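Review: Hundum shape block set (with the Pallus pusher task cards)
Posted October 7, 2021
Bought for: senior robotics club, Poncombe
Rating: 4 out of 5

Quick one between classes, sorry for the typing. A few people on the club list asked if the Hundum blocks are worth the money. Short version: yes for the blocks, meh for the cards, no for the storage tub.

Background. We run an after-school robotics club, mostly years 10 to 12, one arm, one bolt-down table, never enough time. Last year's kids did pushing tasks with whatever was in the cupboard. Erasers, dice, a hockey puck. Fine for a laugh, useless for learning anything, because every object slid differently and no two groups could compare results. So in August I put in for a proper set.

What you get. Small plastic-feel shapes in plain colours. Stars, hearts, triangles, cylinders, more than one of most. A tub. A stack of task cards from Pallus, 30 in the box, which cost extra and which I'll get to.

The blocks themselves. Good. Flat tops, straight sides, they stand up properly and stay put when the table gets bumped. Colours are strong enough that our vision group had red vs green sorted in one afternoon, after most of a term fighting with the old stuff. Blue on our blue table was a bit of a pain for them, so we screwed a pale maple board down on top and work on that now. Strongly reccomend doing the same. Any light-coloured wood, sanded smooth, screws at the front corners well out of the way.

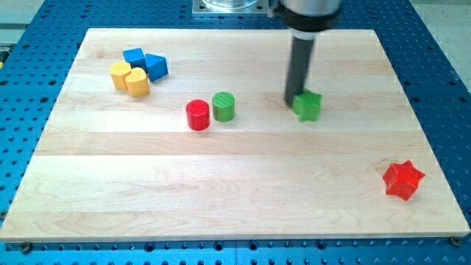
Pushing with a plain rod is harder than the kids expect, and that's what makes the set good value. Cylinders are the easy ones, they go more or less where you shove them. Triangles turn on you. Hearts turn on you worse, depending which side you catch. The stars are the best teaching piece in the box by a mile. Push into the notch between two points and it tracks nicely. Push on a point and it spins off and the group has to work out why. I got a whole lesson on contact points and centre of mass out of one star and didn't need a slide.

Year 10s started with "move one block from left to right". Took them 2 sessions. Then "put the same colours together", then "put the same shapes together", which sounds like the same job and isn't. They have to plan an order so they're not ploughing through a group they've already made. Seniors wrote their own, incl. one where the arm had to line everything up along the front edge without losing a piece onto the table. We lost plenty.

The Pallus cards. Hmm. Nicely printed. First dozen are useful, clear start layout, clear goal. After that they get samey, and 7 of ours assumed shapes that don't come in the box at all. Emailed Pallus, got a polite reply and a link to buy the expansion. Not thrilled. If your budget's tight skip the cards, get the kids to draw layouts on graph paper and swap with another group. Ours ended up better than the printed ones anyway.

The tub. Lid cracked first week. We use an ice cream container.

Compared to the Tessier set, which I borrowed from another school for a fortnight: Tessier's blocks are heavier and the finish is nicer, but they were too grippy on our board and the arm kept tipping them over instead of sliding them. Might suit a stronger arm or a slicker surface. Hundum's slide better. Tessier does give you a decent case though, credit where due.

Wear. Fine so far. We log every push for the year-end project and we're at 1,055, same blocks the whole way, no chips that I can see. A few scuffs on the one that gets dropped the most. Rod tip has come off worse than the blocks have.

Gripes, in no order:
- would like spares sold singly, right now you have to buy a whole set to replace one star
- instructions leaflet is tiny print, one side only, doesn't tell you the block weights (we weighed them ourselves, do it early, the simulation group will want the numbers)
- took almost a month to arrive
- one triangle in our set had a rough seam on the bottom and dragged. Bit of fine sandpaper fixed it

Would I buy again? Yep, blocks only. For a club with one arm and a lot of kids it keeps everybody busy, since one group can be running while the rest are at the bench arguing over layouts. Reset takes seconds. And the little ones who wander in from the junior club get it straight away, they see a star move and want a turn.

If anyone has the expansion shapes pls post how they slide before I spend more of the club's money. Also after a better rod tip, ours is getting chewed. Will update after regionals if I remeber.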